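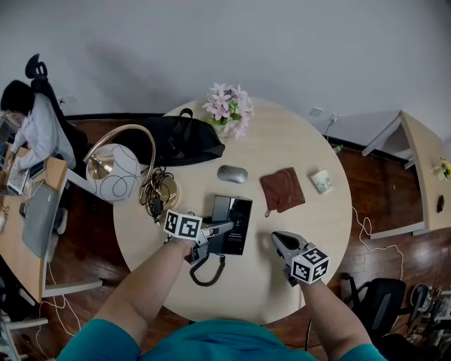
Progress Report to the Gourlay Fund
Stelthorpe Shared Office: Furnishing and Everyday Use
Submitted by Brusholm Workspaces, 12/4/19

1. Purpose of this report

This report sets out progress on the furnishing of the shared office at Stelthorpe since the first instalment of the grant was received. It covers the furniture now in use, the state of the small items kept on the tables, and the work that remains before the second instalment is claimed.

2. Summary of progress

The main room is in daily use. Of the furniture listed in the original application, 80 per cent has been delivered and put in place. The remaining items are on order from Tromach, and delivery is expected in October. Spending to date is within the agreed budget and no change to the total is requested.

3. The main room

The room has been arranged with desks near the walls and a round table in light wood in the middle. The desks are intended for longer periods of work at a laptop. The round table was included in the application as a place for short tasks, telephone calls and informal discussion, and it is being used in that way.

Its surface is shared, and it tends to fill up in the course of a working day. A black desk telephone with a coiled cord, a silver computer mouse, a brown cloth pouch and a small paper cup are typical of what is found there, together with bags that their owners have put down on arrival. The users' meeting asked that the table should remain informal, and Brusholm Workspaces has therefore set no rule on what may be left on it during the day. It is to be cleared each evening.

The lamp with the round white shade and gold-coloured base has been well received. Users remarked that it gives the table a more domestic character than the ceiling lights alone. The pink artificial lilies were chosen in preference to cut flowers, on grounds of cost and upkeep. A small yellow flower decoration has been placed on one of the side desks.

4. Tables and surfaces

The application proposed pale wood for the working surfaces, and this has been followed. The grain is visible and the tops are pleasant to work at, but they will need regular care if they are to keep their appearance. 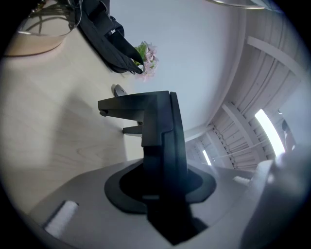
A cleaning routine was agreed with users at the start of the period. Tops are wiped with a damp cloth and dried at once, and cups should be placed on a mat. Planters in a plain tan or beige were preferred to brighter colours, as they sit well with the pale wood. Felt pads are to be fixed beneath any planter or lamp that stands on a table.

5. Matters requiring attention

Cables remain the principal difficulty. Chargers and leads gather beside the lamp on the round table, and white cables hang from one of the desks to the floor. Users have asked for a tidier arrangement. Brusholm Workspaces proposes to fit trays beneath the desks and to provide a lidded box for spare chargers. The cost can be met from the sum set aside for small fittings.

Storage for personal belongings is also short. A row of 11 hooks and 2 low shelves was included in the application and forms part of the outstanding order. Until these arrive, users have been asked to keep bags away from the walkways.

6. Use of the room

Up to 21 people have used the room in a single week. Comments left in the users' book concern, for the most part, the comfort of the chairs and the wish for a second lamp. Both points will be considered once the final delivery has been received.

7. Next steps

In the coming period Brusholm Workspaces will take delivery of the outstanding furniture, fit the cable trays and review the cleaning routine with users. A statement of spending, with copies of receipts, will be sent to the Gourlay Fund with the claim for the second instalment.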